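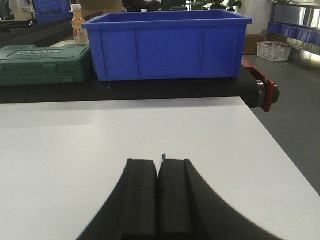

Sidari Wants Your Loyalty Points on a Blockchain

19 September 2018

Another week, another token. Sidari, a startup out of Altville, says shoppers will soon swap store points for coins at 4,000 merchants. Its own sign-up page lists 1,161, and plenty of those are in Husville, where the app hasn't launched yet.

The pitch is that points "belong to the customer." Fine. But Sidari sets the exchange rate, Sidari holds the keys, and cashing out takes up to 12 days. My grocery store's punch card is faster.

The code audit promised for March never showed up. Amundsen, the wallet firm named as a partner, told us only that talks are "ongoing." We'd want to read that audit before putting in a dime.

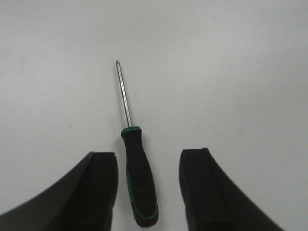 A screwdriver on a plain white surface.

The token sale is still set to open next month.

Search this site Enter keywords Go

Contact us | Copyright 2018 | Back to top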